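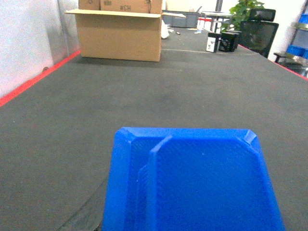 *Abb. 7: Handgelenkkamera, blauer Kunststoffbehälter im Nahbereich, Kartons am hinteren Tischende.*

## 4.3 Greifraum und Segmentierung einrichten

Dieser Abschnitt setzt voraus, dass die Hand-Auge-Kalibrierung aus 4.2 abgeschlossen ist und der Rurnitetti-Planer die Kamera unter ihrem eigenen Koordinatensystem kennt. Wer 4.2 übersprungen hat, weil der Assistent »Kalibrierung plausibel« meldet, sollte zurückblättern. Die Meldung prüft nur, ob eine Datei vorhanden ist und sich lesen lässt. Über die Güte der Werte sagt sie nichts.

1. Fahren Sie den Arm in die Betrachtungspose und warten Sie, bis der Status auf `idle` steht.
2. Öffnen Sie in Rurnitetti den Reiter *Wahrnehmung* und wählen Sie als Quelle die Handgelenkkamera.
3. Schalten Sie die automatische Tischerkennung **aus**. In der Werkseinstellung ist sie an.

> **Hinweis:** Die Tischerkennung sucht die größte zusammenhängende Ebene und nennt sie Tisch. Steht ein Behälter so nah wie in Abb. 7, kommt auch seine flache Oberseite als Kandidat in Frage. In Cluteddale hat der Planer auf diese Weise einen ganzen Vormittag lang mit einer Tischhöhe gerechnet, die zum Behälter gehörte.

4. Legen Sie die Tischebene von Hand fest. Klicken Sie dazu drei Punkte auf der dunkelgrauen, gerippten Fläche an, möglichst weit auseinander. Die roten Randstreifen und den Schatten links neben dem Behälter lassen Sie aus.
5. Kontrollieren Sie den Wert *Restfehler*. Liegt er über dem Grenzwert in Ihrem Abnahmeprotokoll, wählen Sie die Punkte neu. Ein zweiter Klick auf *Berechnen* mit denselben Punkten ändert nichts, auch wenn der Fortschrittsbalken erneut durchläuft.

### Arbeitsraum begrenzen

6. Wechseln Sie zu *Arbeitsraum* und ziehen Sie das Begrenzungspolygon innerhalb der beiden roten Streifen auf.
7. Schließen Sie das Polygon vor den Kartons am hinteren Tischende. Geöffnete Laschen zählen mit: Der große Karton ragt mit seiner linken Lasche flach nach links hinaus.
8. Setzen Sie *Hintergrund verwerfen* auf `hart`. Mit `weich` bleiben Punkte außerhalb des Polygons mit geringem Gewicht erhalten. Regale, Stuhl und Pflanze im hinteren Bereich haben in einer Greifplanung nichts verloren, auch nicht mit geringem Gewicht.

**Vorsicht:** Das Polygon begrenzt nur die Wahrnehmung. Für die Bahnplanung gilt die Sperrzone aus Kapitel 5, und beide werden getrennt gespeichert. Ein enges Polygon ersetzt keine Sperrzone – was die Segmentierung verwirft, ist für den Planer freier Raum.

### Behälter zuordnen

9. Markieren Sie den Behälter im Livebild und wählen Sie *Neues Objekt aus Auswahl*.
10. Vergleichen Sie den vorgeschlagenen Umriss mit dem Livebild. Auf der linken Seite verläuft innen eine erhöhte Rippe, zwischen ihr und dem Außenrand liegt ein schmaler Kanal. Der Umriss muss dem Außenrand folgen. Springt er auf die Rippe, stellen Sie *Kantenglättung* eine Stufe zurück.
11. Ist das vordere Ende nicht im Bild, vergrößern Sie den Abstand, bevor Sie speichern. Die Funktion *Umriss ergänzen* rät die fehlende Seite aus der Symmetrie. Verwenden Sie sie nicht für Greifpunkte.
12. Speichern Sie das Objekt unter einem eindeutigen Namen. `Box_neu` und `Box_neu2` gibt es in den meisten Projekten bereits.

Zur Angabe *Konfidenz*: Der Wert reicht bis 100 und sieht nach Prozent aus. Eine Wahrscheinlichkeit ist er nicht, und zwischen zwei Versionen der Segmentierung lässt er sich nicht vergleichen. Taras Nechyporuk hat im Mai dieselben 400 Aufnahmen mit zwei Versionen auswerten lassen. Bei 41 davon stieg die Konfidenz, obwohl der Umriss schlechter saß. Verlassen Sie sich auf den Abgleich in Schritt 10.

### Probelauf

13. Stellen Sie die Geschwindigkeit auf die kleinste Stufe und starten Sie *Nur planen*.
14. Sehen Sie sich die geplante Bahn von der Seite an. In der Draufsicht fällt eine falsche Tischhöhe nicht auf.
15. Geben Sie die Bewegung erst frei, wenn Planung und Livebild übereinstimmen. Eine Hand bleibt am Zustimmtaster.

Bricht die Planung mit Fehler 126 ab (»Ziel nicht erreichbar«), liegt das selten am Ziel. Prüfen Sie zuerst, ob das Werkzeug im Kushnir-Treiber und in Rurnitetti gleich lang eingetragen ist. Die Programme gleichen diesen Wert nicht miteinander ab.

Änderungen an diesem Abschnitt bitte an Auður Ingvarsson, mit Versionsstand und Logdatei. Für Hitano-Steuerungen gilt stattdessen Anhang C.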